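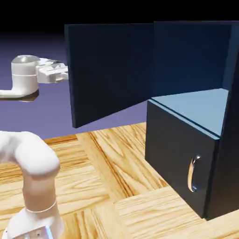 오누티스는 뭐 하는 곳인가요?
오래된 가구를 고치고 칠해서 다시 쓰게 해 드리는 작은 공방이에요. 수리 주문도 받고, 직접 해 보고 싶은 분들을 위한 수업도 엽니다.

안녕하세요, 공방을 꾸리고 있는 애슈턴 둘란입니다. 저는 원래 가구랑 아무 상관 없는 일을 했어요. 그러다 할머니가 쓰시던 서랍장을 물려받았는데, 서랍이 하도 뻑뻑해서 혼자 뜯어 보다가 그만 푹 빠져 버렸지 뭐예요! 그 서랍장은 지금도 저희 집 안방에 있고요(맨 아래 칸은 아직도 좀 걸려요).

공방 문을 연 지는 올해로 7년 됐어요. 처음엔 스톨러콤 골목 안쪽 차고에서 시작했고, 지금은 큰길 쪽 게렌드베르크 건물 1층을 씁니다. 간판에는 Gendberg라고 적혀 있는데 동네 분들은 다들 이렇게 부르시더라고요. 경첩 교체, 문짝 수평 맞추기, 칠 벗기고 다시 올리기 같은 일이 제일 많아요. 칠은 리스 마이히 씨가 맡고 있는데, 색 맞추는 눈이 정말 좋아서 저는 그냥 믿고 맡깁니다.

수업은 3월부터 새로 시작하는 케레아마 반이 제일 인기예요. 정원은 18명까지고, 집에서 쓰던 작은 가구를 하나씩 들고 오시면 됩니다. 사포질만 하다가 하루가 다 가기도 해요. 그래도 다들 재밌다고 하시니 저는 신나죠! 도구랑 앞치마는 공방에 다 있으니까 편한 옷만 입고 오세요.

수리 견적은 전화로도 대충 말씀드릴 수 있지만 직접 보는 게 훨씬 정확해요. 무거운 가구는 저희가 30분 거리 안이면 가지러 갑니다. 공방 옆 골목에 잠깐 차를 대실 수 있고, 문이 닫혀 있으면 기계 소리 때문에 못 들은 거니까 크게 두드려 주세요.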